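The Back Bedroom: Frequently Asked Questions

Thanks for booking the back bedroom at Hulturdale. Please read this before you write to me. I like getting messages, but I have answered the one about the blanket so many times that my phone now finishes the sentence for me.

Is it a private room or a whole apartment?

It's a private room in an apartment where people live. You get the room, a shelf in the fridge, the bathroom on the left and use of the kitchen. We get everything else, including the good chair.

What time is check-in?

Any time from 2 in the afternoon. If you get here earlier you can leave your bags in the hallway and go to the Grodholm bakery, which will sell you something with poppy seeds whether or not you came in for that. On Fridays I'm usually home all day. On other days the key is in the lock box by the mailboxes, and the code comes to you the night before.

Checkout is by 11. Nobody will come in clapping at 11:01, but the sheets have to go in the wash and our machine has a long cycle and strong opinions.

Is the bed big enough for two?

Yes, and big enough for two people who have had a disagreement. It takes up most of the room, so if you were planning to do yoga, plan to do it on the bed.

What is the deal with the blanket?

It's gray, it's extremely fluffy, and it's the first thing guests mention in reviews, for and against. Those in favor say it's like sleeping under a large calm animal. Those against say the same thing. If you're in the second group, take it off, fold it as well as it can be folded and leave it at the foot of the bed. There is a thinner cotton one in the hall closet and you don't need to ask for it.

Does the blanket shed?

A little, mostly onto black pants. There's a lint roller on the hook behind the door. When you get down to the last few sheets on the roll, please tell me while there is still time.

I lost something on the bed. Have you seen it?

Probably, eventually. The pile is deep, and small things settle into it and take on a new life. Over the years it has given back earrings, a transit card, a molar crown (claimed) and one hearing aid battery (unclaimed). Anything the size of a matchbox or up is generally safe, because it sits on top where you can spot it. For smaller items, use the dish on the hallway table.

If you've already left and think something stayed behind, write to me and say what color it is. Color is the useful part. "A little box" is how we once spent an entire evening discussing two different boxes.

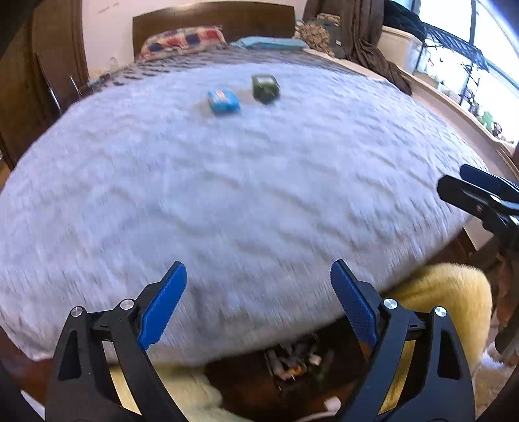

Blue one and green one, on the gray blanket. Easy to find, as lost property goes.

I keep found items until the end of the following month and mail them if you pay the postage. Phone chargers are the exception. Phone chargers join the drawer.

Do the sheets match?

They match something. I buy bedding one piece at a time, when I see it, from whoever has it, and the idea that it should form a set came to me too late in life. If you need matching linens to sleep, the Uchida guesthouse two streets over has very nice white ones and charges accordingly.

They are clean, which I've decided is the main thing. Everything that touches you is washed between guests at the hottest setting it'll survive. The blanket gets its own trip to the Unell laundromat, as it once went into our machine at home and for a while it looked as though neither would come out.

Which pillow is the good one?

There's a plump one and a flat one, and people feel strongly. Side sleepers should take the plaid. If you sleep on your stomach, you want the teal. Couples have to work it out between themselves, though I can say that whoever reads this page first has an advantage. A third, medium pillow is in the hall closet with the cotton blanket. It was bought after a couple from out of state did not work it out between themselves.

The big floral cushion is for leaning on. You can try sleeping on it if you like. One guest did, and spent breakfast looking slightly to the left.

Can I sit on the bed in my outdoor clothes?

I'd rather you didn't. I can't see you in there, so this one runs entirely on conscience.

Can I eat in bed?

Dry food and reasonable soups, no. Unreasonable soups, also no. Crackers go into that blanket and are never heard from again until they are heard, at night, underfoot or under hip. Tea is fine with the lid on. There are lidded mugs in the kitchen, second cabinet, behind the ones without lids.

How do I make the bed? Do I have to?

You don't have to. People ask, though, so I'll tell you how I do it.

Pull the striped sheet tight first, starting from the headboard end, and smooth it down with your forearm. If you skip this, the blanket will hide it, and I will know only when I strip the bed, so you'd be getting away with it completely.

Then take the blanket by its two far corners and walk backward. Don't flap it. It's heavy, it holds air like a tent, and the last person who flapped it took out a lamp. Leave the top third of the bed uncovered so the pillows have somewhere to be. Let the extra hang off the foot end, where the floor can enjoy it.

Then pillows, upright, against the headboard. Chopping a dent in the top of them with the side of your hand is optional and makes no difference, but I do it every time. 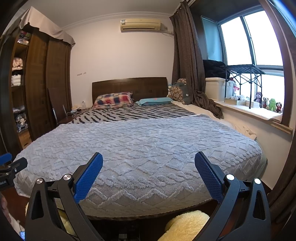 When I'm in a hurry the whole thing takes me less time than boiling an egg. When I'm expecting my mother it takes most of a morning and she still goes over to straighten a corner before she has put down her purse.

Is there air conditioning?

There is. The unit on the wall is older than some of our guests and has yellowed with dignity, as I hope to. It works. Set it to 20 if you want to make use of the blanket, which I realize is an absurd way to run a bedroom, and yet every guest who does it tells me they slept wonderfully. Please don't go down to 18. It will try, because it is loyal, and then it will make a noise until morning.

Turn it off when you go out. The remote goes back in the dish on the hallway table, with the earrings.

Can I use the wardrobe?

Partly. The part behind the right-hand sliding door is empty and yours, with hangers. The open shelves are ours and they are full, and I'm aware of how they look. There are things on them in their original plastic because I'm saving them for later, and there are clothes in bags because of a system I had. Please don't tidy them. A very kind guest did this in April and I haven't seen my striped top since.

The sliding doors are heavy and like to be pushed from low down. If one sticks, lift it a little and talk to it. The cloth on top of the wardrobe is there for the dust. It's easier to wash a cloth than to get on a chair.

Where do I put my suitcase?

Next to the wardrobe, standing up. Please don't open it on the bed. The wheels have been places.

Where can I charge my phone?

By the bed, on your side, whichever side you've won. The extension cord lives in the hall closet, and I'd appreciate it going back there at the end of your stay. The small socket up near the air conditioner is not for phones, unless you are very tall and don't need to see your messages.

Is it quiet?

At the back, yes. You'll hear the bakery van early on, and the upstairs neighbor practicing the first half of one song. She's been on the first half since I moved in. Earplugs are available free of charge.

Is there a desk?

No. Guests who work remotely use the kitchen table, which is fine until dinner, when it becomes a table again. I've seen people try to work from the bed. They prop up the plump pillow, they open the laptop, and when I come back with the groceries they're asleep with the cursor blinking.

Can I bring my dog or cat?

Sorry, no. A cat stayed once, before I had this rule. It was also gray, and we couldn't find it.

How much does it cost?

It's 39 a night for one person or two, with bedding, towels and the lint roller included. I don't charge a cleaning fee. For a week or longer, write to me and we'll come to an arrangement.

Where did you get the blanket? Can I buy it?

Half of you ask whether you have to use it and the other half want to take it home. It isn't for sale. I got it at a street market from a man with a van who had one left, and he wasn't there the week after. If you find another one, please get in touch, because I'd like a spare for when this one is at Unell.

I have a question that isn't here.

Write to Meifang Fu through the booking page. I answer in the evenings, after dinner and before the neighbor starts.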